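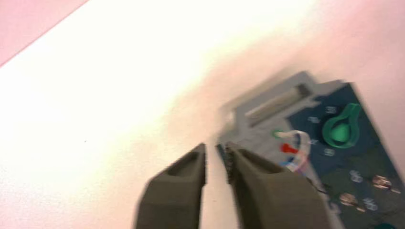

Altness Community Workshop – Building & Safety Team

Autumn walk-through checklist, with my comments
Done by: Jozef Jacobs
Date: May 30, 2024
Tagged along for the upstairs bits: Ronaldo Tagle

G'day all. Same sheet as last time, same order, so you can lay it beside the March one if you want to compare. OK means OK. FIX means somebody needs to do something. WATCH means I'm not worried yet but I'll be poking at it again next round. My comments run on a bit, sorry, I did this one with a cold and a big thermos of tea.

1. EXITS AND WAYS OUT

1.1 Front door opens fully, no key needed from inside – OK
Swings beautifully now the closer's been adjusted. No more shoulder charge!

1.2 Back door clear, inside and out – FIX
Inside was fine. Outside there was a stack of flattened cardboard leaning right across the step, so the door opened to the width of one skinny person and then stopped. I've shifted it to the recycling cage. Please put it straight in the cage, it's four steps further.

1.3 Exit signs lit – OK
All lit, including the one over the side passage that used to flicker.

1.4 Emergency lights, test button held – WATCH
Both downstairs units came on and stayed on. The one at the top of the stairs came on but looked a bit yellow and tired to me. Ronaldo reckons it's always been like that. I've put it down for the electrician to look at on his next visit anyway.

1.5 Stair treads and handrail – OK
Rail is solid. I leaned my full 73 kilos on it (pre-lunch figure) and it didn't budge. The nosing on the third tread has been glued back down and it's holding.

2. FIRE GEAR

2.1 Extinguishers on hooks, pins in, gauges in the green – OK
Every one of them where the plan says it should be. Tags are all in date.

2.2 Right extinguisher in the right spot – FIX
The CO2 one and the powder one near the kitchenette have swapped places at some point. Easy mistake when they've both been taken down for mopping. I've put them back and I'll get proper labels made for the wall above each hook, because the texta on masking tape has nearly rubbed off.

2.3 Fire blanket in kitchenette – OK
Still in its pouch, tabs hanging down, nothing stuck in front of it. The toaster has wandered back along the bench a bit but not enough to make a fuss over.

2.4 Smoke alarms – OK
Pressed the lot with the broom handle. Very loud. Apologies to the Lullard quilting group, who I had warned but who I don't think believed me.

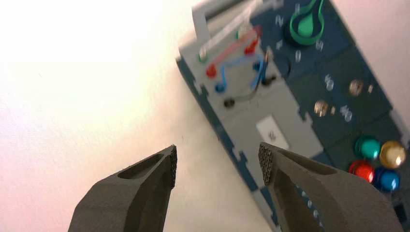
2.5 Evacuation diagram posted and current – FIX
The downstairs one is good. The upstairs one still shows the old storeroom wall, which came out ages ago, and it sends you round a corner that isn't there any more. I've asked for a redraw. In the meantime I've drawn the arrow in by hand. It's ugly but it points the right way.

3. POWER

3.1 Test and tag in date – FIX
Nearly everything. I found 7 leads with tags that have run out, mostly those orange extension leads people pull out for market days. They're coiled up in the tub under the stairs with a note on it saying don't use. Please don't use!

3.2 Safety switches trip on test – OK
Tripped first go, reset first go. Yes, that was me who turned off the urn. I turned it back on.

3.3 No double adaptors, no boards plugged into boards – FIX
Look, I love you all, but there was a powerboard plugged into a powerboard under the sewing tables again. I've separated them. If you're short of outlets over there tell me and we'll talk about getting a proper double put in, I'd much prefer that conversation to this one.

3.4 Cords off the floor in walkways – WATCH
Mostly good. The heater in the front room has a cord that only just reaches and ends up ankle high. I've moved the heater closer to the wall, leaving the gap it needs, and we'll see if it stays there once the weather gets properly cold.

4. FLOORS, STEPS, TRIPS

4.1 Entry mat flat – OK
New mat is heavy and rubber backed and it isn't going anywhere. Money well spent.

4.2 Kitchenette vinyl – WATCH
There's a bubble near the sink about the shape of Tasmania. It's not lifting at the edge so I've left it alone. It hasn't grown since March, going by the pencil line I put round it.

4.3 Ramp surface and side rails – FIX
The grip strip on the bottom metre has worn smooth. I went up and down it in my good boots after the rain and had a small slide, nothing dramatic. The replacement strip is $32 a roll from the hardware place at Endside and one roll does it. I'll pick it up this week.

4.4 Car park lights and potholes – WATCH
Lights all working. The pothole by the bins has been filled with gravel by some kind soul. It'll wash out, but it's better than the pond we had. 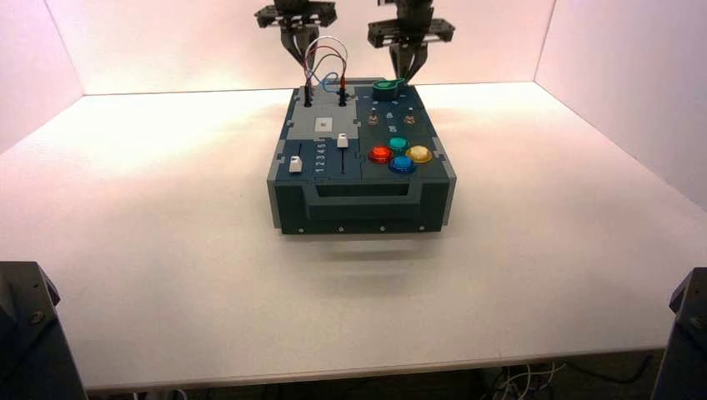

5. STORAGE AND CHEMICALS

5.1 Cleaning cupboard locked – FIX
It wasn't. The key was in the door with a cheerful little ribbon on it. The key lives in the office key safe, on hook 19, and that's where it is now.

5.2 Everything in its original bottle – OK
Big improvement. No mystery spray bottles at all this round.

5.3 Heavy stuff down low – FIX
Someone has put the boxes of tiles from the Guimarães mosaic course up on the top shelf. I can barely lift one at waist height, let alone over my head. Ronaldo and I got them down between us and they're on the floor at the back now, against the wall.

5.4 Shelving fixed to the wall – OK
Gave every unit a decent shake. All bolted, none of them moved.

6. FIRST AID

6.1 Kit in place and sealed – OK
Upstairs kit is sealed and full.

6.2 Contents against list – FIX
Downstairs kit is out of the medium bandaids (always the medium ones) and the saline has expired. I've topped it up from my own stash for now and put the rest on the shopping list. If you take something out, jot it in the little book, even if it's just a bandaid. The pen is on a string now so it can't walk off.

6.3 Emergency numbers by the phone – OK
Freshly printed, big enough for me to read without my glasses.

WHO'S DOING WHAT

Ramp strip, extinguisher labels, first aid shopping: me
Upstairs diagram: Ronaldo, he has the drawing program
Yellow emergency light and expired leads: electrician, booked
Powerboards under the sewing tables: everybody, please

If you spot something between rounds, write it in the red book at the front desk and put your name next to it so I can come and ask you which tap you meant. Last time I had "tap drips" and spent a good half hour listening to taps.

Jozef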